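Betreff: Re: [werkstatt] Ordnung auf den Tischen, Kleinteile, Öl

Von: Torben Brinkmann
An: Liste werkstatt

Hallo zusammen,

kurz zwischen zwei Terminen, deshalb Stichworte. Danke Smaranda fürs Zusammenschreiben, ich antworte mal dazwischen, den Rest hab ich gekürzt. Wer den ganzen Text will: Archiv, Oktober.

Smaranda Bogdan schrieb:

> Liebe alle,
>
> ich habe gestern fast eine Stunde nach dem Maulschlüssel gesucht. Er lag unter
> einem Lappen. Der Lappen lag unter einem Karton. Im Karton war nichts.
> Ich möchte das nicht jede Woche machen.
>
> Meine Punkte:
> 1. Jeder räumt seinen Tisch ab, bevor er geht.
> 2. Kleinteile kommen in Wannen und bleiben nicht lose liegen.
> 3. Lappen gehören nicht auf die Platte.
> 4. Wir müssen über das Öl reden.

Zu 1: ja, aber. Abräumen heißt bei uns im Moment, dass alles auf den Nachbartisch wandert, und der Nachbar räumt es am nächsten Morgen zurück. Hab ich selber auch schon gemacht, geb ich zu. Vorschlag: wer mit was nicht fertig ist, packt es in eine Wanne, Zettel mit Namen rein, Wanne ins Regal, mittleres Fach. Zettel ohne Namen gilt nicht. "Bin gleich wieder da" ist kein Name, Cosmin.

Ausnahme für die Tische, an denen was fest verschraubt ist. Da gilt das nur für die losen Sachen auf der Platte, die Schienen und alles was drangeschraubt ist bleibt in Ruhe. Bitte auch keine Jacken drüber.

> Zu den Wannen: Die durchsichtigen finde ich besser als die grauen.
> Man sieht, was drin ist. Die grauen sind stabiler, aber man macht
> jede dreimal auf.

Sehe ich genauso. Sorin wollte die grauen behalten, weil sie sich besser stapeln. Stimmt auch, die klaren rutschen übereinander wenn man mehr als zwei nimmt. Mein Vorschlag: klare auf die Tische, graue ins Lager. Ich hab bei Saarela nachgefragt, die haben die klaren da, Packung zu 6. Würde erstmal eine Packung nehmen und gucken ob die Leute sie überhaupt benutzen. Deckel kosten extra, brauchen wir nicht.

Schrauben und so Zeug bitte nicht direkt in die große Wanne kippen. Dafür gibts die Schraubgläser an der Wand. Tobias hat die letztens neu sortiert und es wäre schön wenn das länger hält als bis zum nächsten Ersten.

> Zu den Lappen: Es gibt einen Eimer mit Deckel. Der steht neben der Tür.
> Der ist nicht zur Zierde da.

Ja. Ergänzung: ölige Lappen NUR in den Eimer mit Deckel, auch nicht kurz auf die Tischkante. Saubere Tücher dürfen von mir aus am Platz liegen, aber dann zusammengelegt oder an den Haken. Zusammengeknüllt weiß keiner ob das sauber ist, und dann fasst es auch keiner an, und dann liegt es da bis Weihnachten.

> Zum Öl: Die Platten sehen trocken aus. Wer hat zuletzt geölt und womit?
> Das Zeug von Skiravero klebt bei mir heute noch.

Zuletzt war das ich, im Frühjahr, mit dem Rest aus der blauen Dose. Das war noch das alte Hiltard, davor war es auf zwei Tischen Skiravero und das hat tatsächlich ewig geklebt. Lag aber auch daran dass wir zu dick aufgetragen haben. Hiltard dünn, zwei Gänge, mit dem Ballen einreiben und nach einer Viertelstunde den Überstand abnehmen. Hat bei mir gut funktioniert.

Gerade bei den verleimten Platten aus den schmalen Leisten lohnt sich das, die hellen Streifen werden sonst als erstes grau. Die dunkleren verzeihen mehr. Wer Wasserränder hat: vorher mit 300er Papier leicht drüber, immer in Faserrichtung, dann gut absaugen. Bitte nicht mit dem Exzenter, das gibt Kringel die man nach dem Ölen erst richtig sieht.

> Können wir das an einem gemeinsamen Nachmittag machen? Ich bringe Kuchen mit.

Können wir. Kuchen ist angenommen.

Damit das nicht wieder endlos wird, hier der Ablauf wie ich ihn machen würde. Wer was anderes will bitte bis übermorgen schreiben, danach bestell ich.

Ablauf Tischtag

1. Lose Sachen runter. Alles was auf der Platte liegt und nicht festgeschraubt ist kommt in eine Wanne. Auch das kleine Zeug, auch der bunte Krümelkram, der immer unter irgendwas liegt. Eine Wanne pro Tisch, nicht mischen!

2. Aussortieren. Drei Haufen auf dem Boden: gehört hierher, gehört woanders hin, keine Ahnung. Der Boden ist glatt, kann man hinterher einfach fegen. "Keine Ahnung" kommt in die Kiste am Eingang und wenn es nach einem Monat keiner vermisst, entscheidet Smaranda.

3. Kabel. Was auf der Platte rumliegt aufrollen, Klettband drum. Feste Kabel nur hochhalten beim Wischen, nix umstecken. Falls doch was abgeht: Sorin rufen, nicht selber probieren.

4. Platte abwischen. Erst trocken abfegen, dann nebelfeucht, dann sofort trocken nach. Kein Spüli, kein Glasreiniger. An den Rändern unter den Schienen sammelt sich am meisten, da mit dem Pinsel ran.

5. Schleifen, nur wo nötig. Siehe oben. Staubmaske ist im Schrank, Fenster auf.

6. Ölen. Ich bring zwei Ballen mit, Handschuhe müssten noch da sein. Nach dem zweiten Gang bleibt der Tisch über Nacht leer, wirklich leer, auch kein Kaffebecher.

7. Zurückräumen am nächsten Vormittag. So ungefähr an Menge wär für mich in Ordnung: die Wanne hinten, ein paar Teile daneben, davor Platz zum Arbeiten. Nur das graue Tuch links neben der Wanne hätte ich gern zusammengelegt.

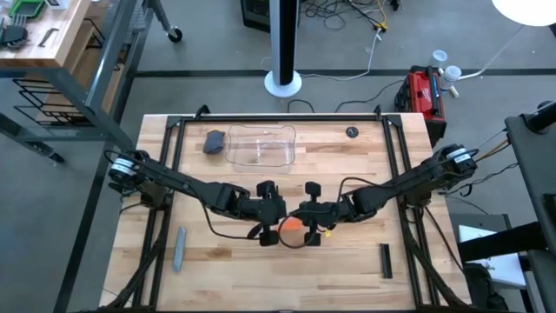
8. Liste abhaken. Hängt dann innen an der Schranktür. Tischnummer, Name, fertig. Wer zwei Tische macht kriegt zwei Stück Kuchen.

Noch offen

Raum: der große ist ab mittags frei, hab mit der Verwaltung telefoniert, Raum 414 können wir zum Zwischenlagern nehmen wenn es eng wird. Schlüssel hat Tobias. Tobias, hast du den noch?

Licht: über dem hinteren Tisch flackert die Röhre immer noch. Cosmin wollte sich kümmern, ich frag nur.

Regal: das mittlere Fach hängt durch. Trägt die Wannen wohl, aber bitte nicht die mit den Eisenteilen. Die nach unten. Bei Skototitz gibts Winkel, ich würd 4 mitnehmen, das sollte für das Fach reichen. Wenn jemand sowieso hinfährt, bitte melden, dann spar ich mir den Weg.

Geld: Öl und Wannen leg ich aus, Beleg kommt in den Umschlag. Winkel genauso.

Achja und die Schraubzwingen. Es fehlen wieder welche. Falls die bei jemandem zu Hause sind, kein Drama, einfach mitbringen und kommentarlos an die Wand hängen.

Bin bis 17 Uhr erreichbar, danach erst morgen früh wieder. Bitte auf die Liste antworten und nicht nur an mich, sonst muss ich alles weiterleiten.

Gruß
Torben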